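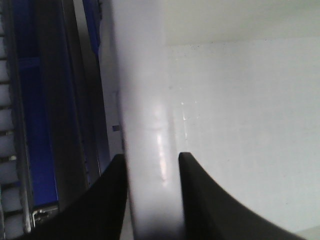 Wrist view on the Gredo kit, fingers open.

Okay friends, several of you asked how the Gredo trial is going over here in Gimamdale, and I promised a proper answer, so get a cup of something because I do go on a bit.

For anyone new: Gredo is a two-arm tote handling kit you can rent or buy. It comes with the arms, the grippers, a little camera at the wrist, and a person who stays with you for the first 5 days. Our person was Inese Navickas and she was wonderful. She learned all our names by lunch!

We signed up on 23rd June after going back and forth with Dankwa, who sell something similar. Dankwa was cheaper per month, but they wanted us to change our racks, and Heino (who built half of those racks himself) was not having it.

So, setup. The booklet says an afternoon. Ours took longer, mostly my fault, as I had the lane heights written down wrong and we had to go around again with a tape measure. Inese never once sighed at me – I would have.

What I like most is how it goes at a tote from both sides. Our old single-arm machine liked to tip things, and I have swept up more spilled parts than I care to remember. Two arms just feel calmer to stand next to.
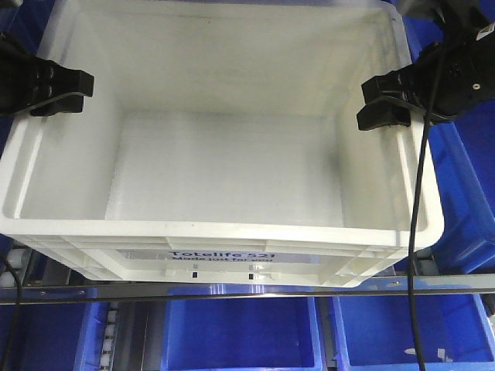 One gripper part to each side, white tote in between. Blue bins all around, as ever.

A couple of grumbles, to be fair to those of you who are shopping. The teaching screen has tiny buttons, and if you wear gloves you will end up saving the wrong position. Ülle Dzene did it twice in one morning and had a few choice words.

Also, keep an eye on your cables. I'd love a tidier way to route them, and I've written to Gredo about it. Reet Jõgi at their support desk wrote back the same day, very kind, and said a clip set is planned for September.

Numbers, because Ilze will scold me if I leave them out. We ran 400 tote moves in the first stretch and 93 of them needed one of us to step in. Then we fixed the lane heights (see above, sorry) and did another 906, and the stops got a lot rarer. I haven't finished adding those up, so I won't guess.
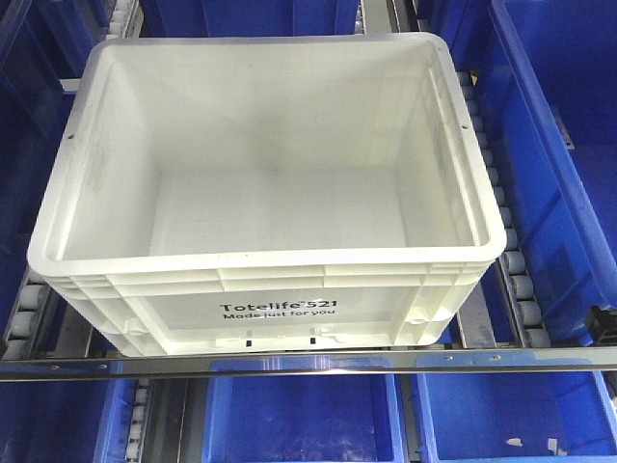 The other thing people ask is whether you need special totes. We didn't buy any for this. We told Gredo what we use, white ones and blue ones, and they set up the grip for each with us during that first week.

Would I rent it again? Yes, I think so, and I'm pushing for us to keep it through the winter. If you're also looking at Skundero, I haven't tried theirs, but please tell me how you get on with it! I'll post the full stop counts once Ilze has checked my adding.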